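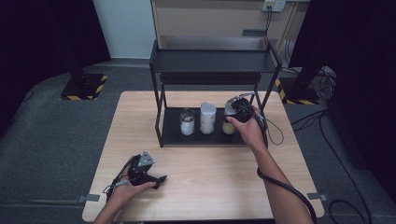
4.2 Mentorengespräche und Entscheidungen der Gründungsteams

Im vorangegangenen Abschnitt wurde beschrieben, wie die Teams ihre Mentorinnen und Mentoren zugeteilt bekommen. Nun geht es um die Frage, was aus den Gesprächen in die Arbeit der Teams übergeht. Grundlage sind die Gesprächsnotizen aus dem Acceleratorprogramm Altenier, das an zwei Standorten, Larndale und Pirnska, angeboten wird. Beide Standorte arbeiten mit demselben Lehrplan, unterscheiden sich aber in der Art, wie die Gespräche angesetzt werden. In Larndale liegen sie gesammelt am Dienstag. In Pirnska vereinbaren die Teams ihre Termine selbst.

Als Gesprächsnotiz gilt jeder Eintrag, den ein Team nach einem Mentorengespräch in das gemeinsame Protokoll geschrieben hat. Einträge ohne erkennbaren Bezug zu einem Gespräch wurden vor der Auswertung entfernt. Es verblieben 1593 Einträge. Die Einträge wurden danach kodiert, ob sie einen Rat, eine Rückfrage, einen Kontakt oder eine Absichtserklärung des Teams enthalten. Mehrfachkodierungen waren zulässig. Strittige Fälle wurden besprochen und, wenn keine Einigung möglich war, als nicht zuordenbar geführt.

Am häufigsten halten die Teams Ratschläge zur Preisgestaltung und zur Auswahl der ersten Kundengruppe fest. Ratschläge zur Rechtsform oder zur Verteilung der Anteile kommen seltener vor, werden aber ausführlicher notiert. Das gilt für beide Standorte. Ein Unterschied zeigt sich bei den Kontakten: In Pirnska enthalten die Einträge deutlich öfter den Hinweis auf eine dritte Person, die das Team ansprechen soll. Eine mögliche Erklärung liegt in der freien Terminwahl. Wer ein Gespräch selbst anfragt, hat in der Regel schon ein bestimmtes Anliegen, und auf ein bestimmtes Anliegen lässt sich leichter mit einem Namen antworten.

Schwieriger ist die Frage zu beantworten, ob ein notierter Rat auch befolgt wurde. Die Notizen selbst geben darüber nur begrenzt Auskunft. Wir haben deshalb die Zwischenberichte der Teams herangezogen und geprüft, ob der Inhalt eines Ratschlags dort als getroffene Entscheidung wiederkehrt. Dieses Vorgehen unterschätzt vermutlich den Einfluss der Gespräche, da kleinere Änderungen am Produkt in den Zwischenberichten häufig fehlen. Es überschätzt ihn dort, wo ein Team die Entscheidung ohnehin getroffen hätte. 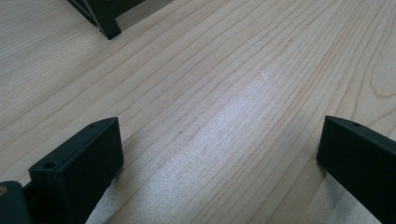

Die Form der Notiz hängt auch davon ab, wie während des Gesprächs mitgeschrieben wird. Teams, die auf Papier mitschreiben und erst später übertragen, verfassen kürzere Einträge und lassen Rückfragen eher weg. Teams, die direkt am Bildschirm schreiben, geben den Verlauf genauer wieder, übernehmen aber auch mehr Beiläufiges. In den Interviews wurden dazu sehr praktische Umstände genannt, von der Lautstärke in den Gemeinschaftsräumen bis zum Licht. Auf einer hellen Tischplatte mit leicht glänzender Oberfläche, auf der die Holzmaserung im Lichtreflex fast weißgrau erscheint (Abbildung 2), empfanden mehrere Befragte das Schreiben auf weißem Papier als anstrengend. Ob sich solche Bedingungen messbar auf die Notizen auswirken, wurde nicht untersucht. Sie sprechen aber dafür, die Länge eines Eintrags nicht ohne Weiteres als Maß für den Gehalt eines Gesprächs zu verwenden.

Für die weitere Auswertung wurde die Länge der Einträge daher nicht berücksichtigt. Verglichen wurden stattdessen die Themen je Team und Programmphase. In der ersten Phase überwiegen Fragen nach dem Markt, in der mittleren Fragen nach dem Vertrieb. Gegen Ende des Programms verschiebt sich das Gewicht zur Finanzierung, und zwar in Larndale früher als in Pirnska. Dort findet die Abschlussveranstaltung im Dezember statt, und viele Teams nutzen die Gespräche davor fast ausschließlich für ihre Präsentation.

Einen Sonderfall bilden die Teams, die während des Programms die Planungssoftware Khoo eingesetzt haben. Ihre Einträge sind stärker gegliedert, weil die Software für jedes Gespräch ein Feld für offene Punkte vorgibt. Ein Teil der Unterschiede zwischen diesen und den übrigen Teams dürfte auf diese Vorgabe zurückgehen. Wir haben die Auswertung deshalb zusätzlich ohne sie durchgeführt. Die Reihenfolge der Themen blieb gleich, lediglich der Anteil der Absichtserklärungen ging zurück.

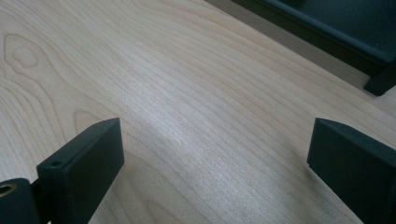 Widersprüchliche Ratschläge verdienen eine gesonderte Betrachtung. Sie entstehen, wenn ein Team dieselbe Frage mehreren Mentorinnen oder Mentoren vorlegt. In einzelnen Fällen lagen bis zu vier voneinander abweichende Empfehlungen zum selben Gegenstand vor, meist zum Zeitpunkt der ersten Einstellung. Die Teams gehen damit unterschiedlich um. Einige folgen der Person mit der größten Branchenerfahrung, andere schieben die Entscheidung auf und kommen in späteren Gesprächen darauf zurück. Eine dritte Gruppe legt die Empfehlungen offen nebeneinander und bittet um eine Stellungnahme. Dieses Vorgehen fanden wir häufiger bei Teams, deren Mitglieder bereits vor dem Programm zusammengearbeitet hatten.

Die Programmleitung erfährt von solchen Widersprüchen in der Regel erst aus den Zwischenberichten. In Larndale wurden sie in einer gemeinsamen Runde der Mentorinnen und Mentoren angesprochen, in Pirnska gab es ein vergleichbares Format nicht. Aus den vorliegenden Daten lässt sich nicht ableiten, welche Lösung den Teams mehr nützt. Die Einschätzungen der Teams selbst werden in Abschnitt 4.3 behandelt.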